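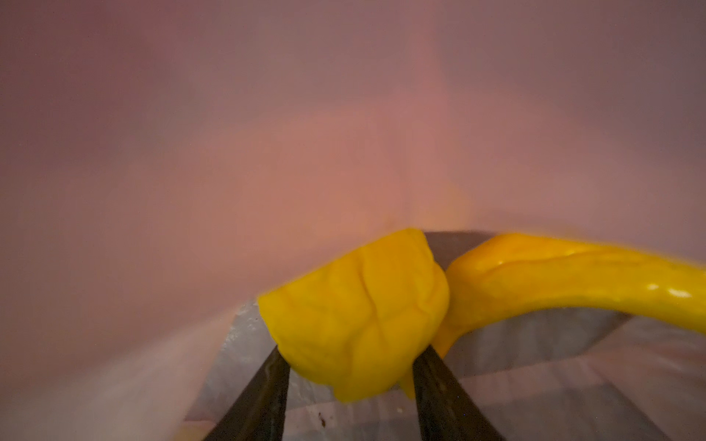

Fruit storage, second round of notes

The first version of these notes was written in November and most of it was about temperature. Several people wrote in to say that temperature was the least of their problems and that the real trouble was bags. I have gone back over it with that in mind. What follows covers bags, the worktop, and the plate the fruit ends up on.

Starting position

I buy fruit once a week from Rebelo in Illbridge. Rebelo weighs everything loose and puts it in thin carrier bags, one bag per type of fruit unless you ask otherwise. The last full shop came to 1,696 g without the bags. The bags themselves weigh next to nothing but take up a surprising amount of worktop, because a thin bag that has been opened once never lies flat again.

Until recently the fruit stayed in whatever it came home in until somebody ate it. Two things go wrong with this. Moisture collects on the inside of the plastic, mostly at the bottom where the folds are, and the fruit sitting in it goes soft on that side first. Also you can't see what you have. A translucent bag is worse than a clear one in this respect, as you get a patch of colour through the plastic and assume you know what it is. I have bought lemons twice on the strength of a patch of colour that was a lemon, and then not bought them when it was something else.

Unbagging

Current procedure:

Put the bag down with the handles away from you. Open the neck fully before reaching in. Thin plastic grips soft fruit better than you would expect, and if you pull the fruit through a half-closed neck you drag the skin against the folds.

Take out the soft items first, whatever order they were packed in.

Put nothing back in the bag. If something needs covering, use a container with a lid and a dry sheet of kitchen paper in the bottom.

Shake the bag out over the sink, turn it inside out, and hang it up until it is dry. A bag folded damp will smell by the end of the week.

I keep the dry ones in a drawer, held together with a Geko clip. The last time I emptied the drawer there were 27, which is too many for one household, and I now stop at five. The rest go back to Rebelo, who will reuse them if they are clean.

Pink bags are a separate matter. The plastic is translucent and quite pale, and it creases into layers, so the colour looks deeper wherever it doubles up. Put one down on a grey marbled surface and it is easy to find again, which I can't say for the white ones.
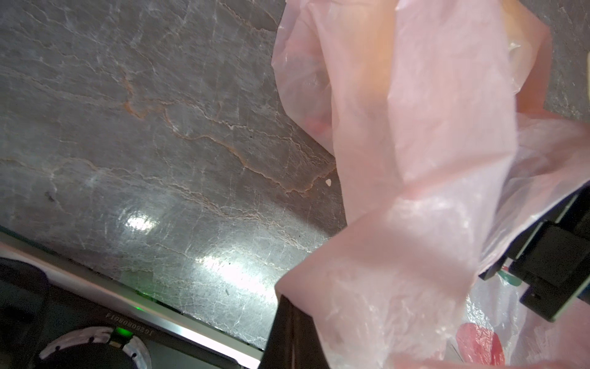
The worktop

Polished grey with thin white veins and some pale orange ones is a poor background for checking whether a surface is clean. Any crumb of the right colour reads as part of the pattern. The rust-orange vein is the worst offender, and I have wiped at it more than once.

The method I have settled on is to use the reflection of the ceiling light. Get your eye low enough that the glare sits on the area you want to check, then move your head slowly. Dried juice shows up as a dull patch in the shine. It takes a few seconds and works better than wiping everything twice.

For cleaning I use Flenon diluted according to the label, then a second cloth with plain water. Undiluted Flenon left a faint film that I took for scratching until it came off with warm water. Citrus juice should come off straight away whatever your surface is made of. The makers of worktops differ on many points but they all seem to agree on that one.

The metal edge strip needs its own pass. Juice runs along it and stops at the end, and a flat cloth rides over the top. I fold the cloth to a corner and go along the join.

Keep bags away from the cooking end altogether. Thin plastic slides on a polished surface if you so much as open a drawer, and I don't want to be scraping it off a burner. My rule is one forearm's length of clear worktop between the two.

The plate

I tried a bowl for most of last year. A bowl puts the weight of the top layer on the bottom layer, and whatever is at the bottom stays there. A plate holds less, but everything is in one layer and you can see all of it from above.

Choice of background matters more than I had allowed for. Dark grey with lighter veining underneath and dusty rose-red behind, with a darker streak in the red, is a good combination for fruit. I had expected the red to fight with it. Against white tiles I used to miss the early stages of browning altogether.
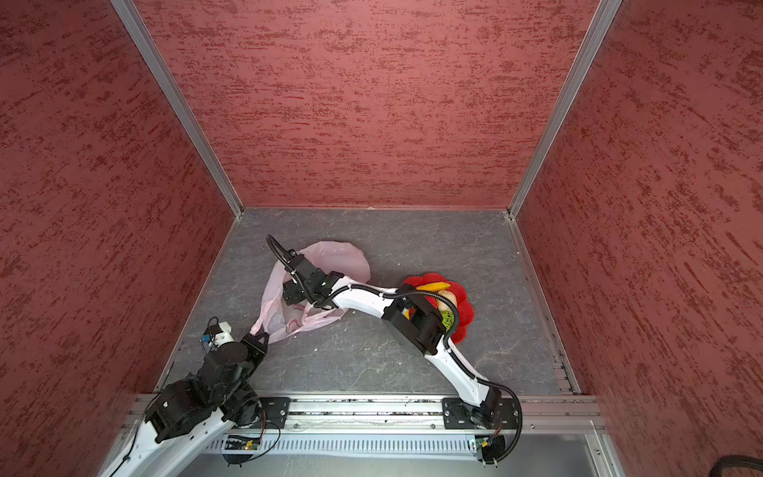

Weights and odd measurements

The heaviest single item from the last shop was an orange at 237 g. I weighed it again after a week on the plate and forgot to write the second figure down, so there is no moisture loss result this time. I will repeat it with the same type of fruit, one on the plate and one left in a closed bag, and put both figures in the next set of notes.

The Geko clips are losing their spring. If anyone has found a replacement that will hold a stack of thin bags without tearing the top one, please leave a comment.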